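Dishcloth

A dishcloth is a square or rectangular piece of fabric used for washing dishes and wiping kitchen surfaces. It is normally used damp, while the related dish towel (tea towel in British usage) is larger, flatter in weave and meant for drying. In everyday speech the two words are often mixed.

Materials

Most dishcloths are made of cotton, either knitted or loosely woven so that water passes through them easily. Linen is more common in towels, as it leaves little lint on glass. Cellulose sponge cloths and microfiber cloths came into wide household use in the second half of the 20th century. New cotton cloths often carry a finish from the mill and absorb poorly until they have been washed a few times.

Patterns

Stripes and checks are the oldest decorations, made by changing the color of the yarn in the loom. Printed designs came later and usually show on one side only. Grid patterns stay popular with weaving firms. The Letwood mill listed 25 striped and checked cloths in its last household catalog, and its competitor Šindelář sold a single blue check for decades. The textile historian Gunnel Kvam has linked colored stripes to the sorting of linen in large kitchens, where one color was kept for glassware and another for pots.

Folding and storage

Cloths are stored flat, rolled or hung from a loop sewn into one corner. For flat storage the cloth is spread out, smoothed by hand and folded in half once or twice.
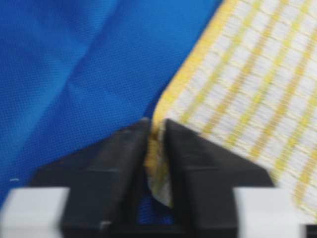

Folding usually begins at an edge, where the fabric is easiest to lift. Thin cloth creases as soon as it is pinched, and on a white cloth with a yellow grid the stripes bunch together in the fold. The lines of a grid also serve as a guide when two edges are brought together. Corners are matched first and the crease is pressed down last.

Care

Cotton dishcloths are washed in hot water and dried fully before storage. Fabric softener is generally avoided, as it reduces absorbency.

See also: Dish towel, Napkin, Sponge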